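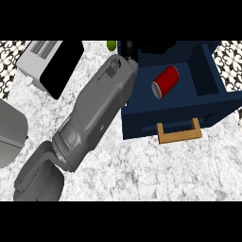

Kitchen robots get their first public scorecard in Zernville

Putting the groceries away. Most people want that one gone, and it was top of the list when Zernville posted results from its household chores trial in May 2018. Short answer - not yet. The trial runs 12 chores, all of them in simulation first, before a real arm gets anywhere near a real kitchen. Drawer chores are the ones everybody argues over. In the rendered kitchen there's a dark blue drawer unit standing open on a marbled counter, a plain red can lying on its side in it, and the arm has to deal with that can without banging into the drawer walls or the wooden handle out front. A kid does it without looking. Software, not so much.

The company gave each chore 2,000 simulated tries. To count as passed, a chore had to come off nearly every time, with no dropped items and no collisions. Of the 12, the software passed 9 in the simulator. Sounds great. Then the same 12 went to a test kitchen at Mustine, the firm's partner on the hardware side, and the number fell to 2.

The two that held up: closing a drawer already partway shut, and moving an empty cup from one side of a counter to the other. Nobody is going to buy a robot for that.

"The simulator is polite," said Osvaldo Andrade, who heads the trial for Zernville. "Real drawers stick. Cans roll. You get a bit of grease on the handle and the grip is a different problem." He said the team was suprised by how badly the can chores went, more so than by the dishes, which everyone expected to be bad.

Cans on their side were the worst of it. Upright ones the arm could mostly get hold of. Lying down, they turned under the fingers or slid to the back, and the arm would then reach for where the can used to be. Same deal with bottles. Bags of anything were dropped from the list back in April, after the early runs.

Speed is the other sore point. Andrade would not give times for single chores but said a person would "get bored and do it themselves." He wants the next round to score speed too, as well as success.

Shops are watching as closely as homes. Beryl Yeoman manages stock at Brurnberg, a discount grocery, and went to see the Mustine kitchen last month. Her interest is shelf work - facing up cans, pulling the dented ones, clearing returns from the bins under the registers. She came away lukewarm.

"I liked it, I did," Yeoman said. "But I've got a teenager on evenings who does the whole aisle and answers questions from customers at the same time. If it can't pick up a can that's fallen over, thats most of my aisle after a Saturday rush."

She would look again if the price came down and the thing could work overnight with no one standing by. Right now a technician stays next to the arm the whole time, hand near the stop button. Zernville says that wont change this year.

A second round is planned, with the failed chores run again and new drawers from Tiêu, a cabinet maker, swapped in to see whether the arm copes with handles it has not met before. Scores to be posted the same way, failures included. No date for a home product, and Andrade wasn't about to guess at one.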